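The Room on the Second Floor

I took the room above the Dadton bakery because it was cheap and because I liked the wall, a sort of sleepy sage green that made me want to lie down at once. Seventy-nine pounds for the week! I'd brought one bag, a coat and a plan to finish my novel, and by lunchtime I had made the bed twice.

I should say I'm not a tidy person. At home the duvet goes wherever the night left it. But this one was so white, and so wide, that I felt I was being watched by it. So I smoothed it flat and turned the top back in one thick band, the way they do in places with a minibar, and put my clothes out on it to see what I'd packed.
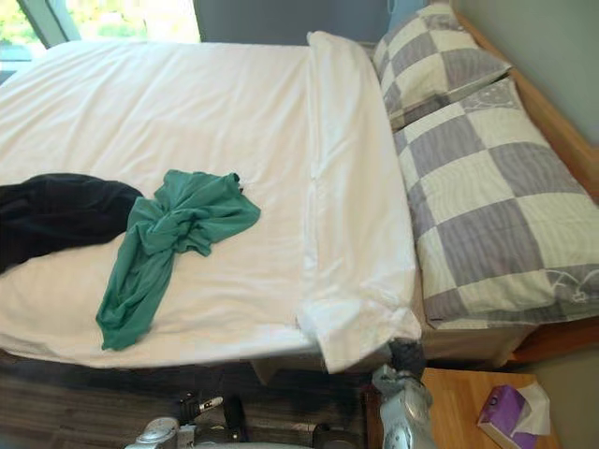

Well, I'd packed badly. The teal shirt was the one I'd sworn I'd given away, and the navy thing had gone into a lump the moment I let go of it. No pyjamas, no socks to speak of. What I did have was the pillowcases, cream and lavender-grey squares with little cartoon figures drawn in some of them. They'd come with me from my grandmother's flat and I can't sleep on anything else (I've tried, at great expense, in a hotel called the Fludis).

Gran used to tell me the little figures moved about at night. One square to the next, very slowly, like chess. I believed it until I was embarrassingly old, and that first evening in Dadton, with the ovens rumbling below and page 245 still not written, I started believing it again.

So I took the duvet off and shook it, pillows too, and then I stood there in my coat listening to the stairs creak. Something small went tap, tap, along the skirting board. I said hello. I know! But it seemed rude not to. 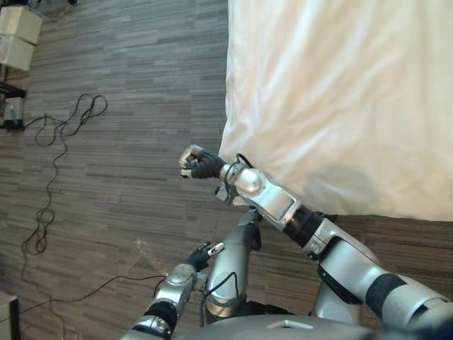 The white sheet at the edge of the bed, and the carpet beside it.

It stopped at the wardrobe. I waited a good long while, then made the bed for the third time and left one corner turned down, low enough for somebody very short.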